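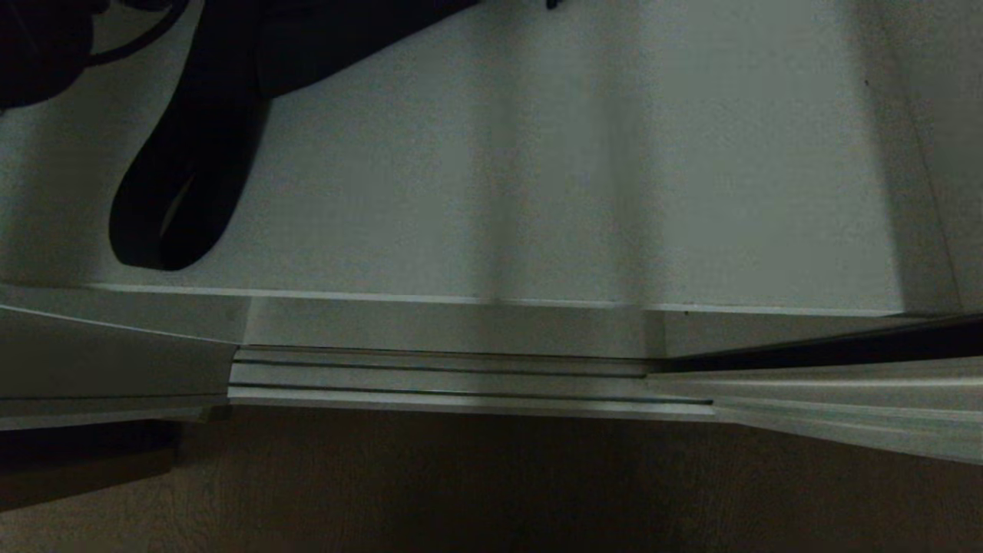

Sliding wardrobe, where do the cushions go??

flutness_attic wrote:
Hello everyone, long-time reader and first-time poster, so please be gentle with me! We moved into the new apartment in May and I'm slowly making friends with the built-in wardrobe. It's white, it has sliding doors, and I love it dearly, but it has one shelf across the middle and that's your lot. No drawers, no rail in that section. I have spare cushions for when the family comes (more than I'd like to admit), and a floppy black bag I use every Thursday for swimming. My sister says cushions on the shelf, bag underneath. My husband says the other way around, and he's quite stubborn about it. 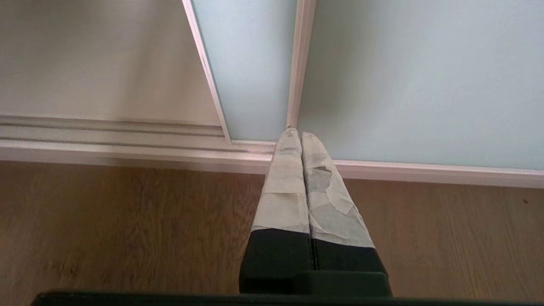

The floor in that room is wood-look, nice warm brown, with white baseboards, and I'd really like to keep it clear so I can run the mop straight up to the wall. So baskets along the side are out, sorry! I did look at a Prultitz insert with pull-out trays, but it was 417 dollars and I had to go and sit down.

ulloa_linens wrote:
Welcome! Your sister is right, bless her. Cushions up, bag down. Anything soft on the floor of a closet collects dust like you wouldn't believe, and I say that as a woman who kept her good pillows down there for 2 winters. Lean them against the side and you'll still have room for a blanket.

gresexgarden wrote:
I'm going to disagree, in a friendly way. Things you use every week belong at hand height, and that's the shelf. Every time you bend for that bag you'll grumble. Put the cushions in a zippered cover and they'll be perfectly happy below.

ulloa_linens wrote:
Bending is good for us! And a strap hanging down near the door track is asking for trouble - I jammed mine that way and the repair man charged me 519 dollars for a new door.

gresexgarden wrote:
Okay, the strap is a fair point. Tuck it in whichever way you go. I still wouldn't give up my shelf for cushions, though.

flutness_attic wrote:
Thank you both, you've made me laugh over my coffee. I went with my sister, at least for now, and I'm already fond of it. There's so much shelf left over!

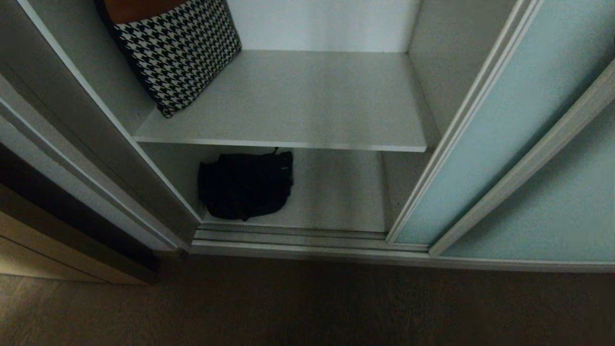

Houndstooth cushion up top, black bundle down below.

ulloa_linens wrote:
Oh, I love that houndstooth! And the rusty orange behind it is so cozy.

gresexgarden wrote:
It does look nice, I'll give you that. Ask me again after the first month of bending.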